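Bevness Forum > Printables and Coloring > Paper and Markers

Topic: Which paper for printed coloring pages, if I use alcohol markers?

kerstin_l
Thu 25 January
Hello all. I print my own coloring pages at home, mostly flowers and mandalas, and I color them with Calado alcohol markers. On normal copy paper, 90 gsm, the color goes through to the table and the lines become gray and dirty. I have now bought a pack of heavier card, but my inkjet does not like it and pulls it crooked. What do you use?
Kerstin Lammers

inkpot43
Your problem is two problems. The gray lines come from the ink of the printer, which dissolves in the alcohol. The bleeding comes from the paper. Thicker paper will not help you with the first one.

mossy_fern
I don't agree completely. With my inkjet the lines stay clean if I let the page dry overnight. I do it this way since August and have no complaints.

inkpot43
Then you have pigment ink. With dye ink you can wait a week and it still smears. Please write which printer, otherwise we are only guessing.

kerstin_l
It is an old Jadar, the small one with a single color cartridge. In the manual I find nothing about dye or pigment. I let one page dry since yesterday and the black still moved, but less than before.

Prerwood_Paul
Go to a copy shop and let them print with laser. I took 22 pages there last month, on smooth card, and the lines were perfect. The toner does not move with my markers. It costs something, yes, but you save the nerves.

mossy_fern
Laser is nice but then you must plan everything ahead. For me the fun is to find a drawing in the evening and start right away.

inkpot43
Toner is also not always safe. If you rub a lot with the colorless blender, it can go a little gray. Try it on one page before you pay for the rest.

kerstin_l
Thank you, I will try the laser with three pages first. For the crooked card I found that I have to feed the sheets one by one from the back. Slow, but straight. And I always put a spare sheet under the page now, I have learned this the hard way.

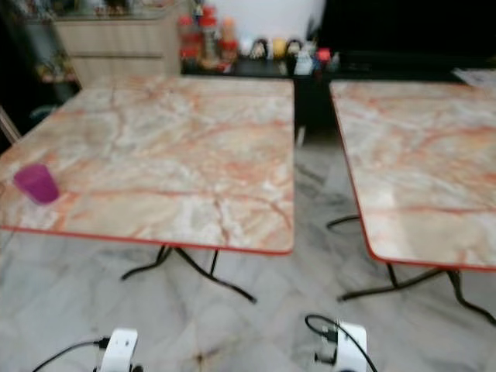
mossy_fern
Can I use colored pencils on the same smooth card, on top of the marker?

Prerwood_Paul
Wait until the marker is dry, then it works well for shadows and small details. On very smooth card the pencil does not hold in many layers, so press lightly and choose a soft pencil.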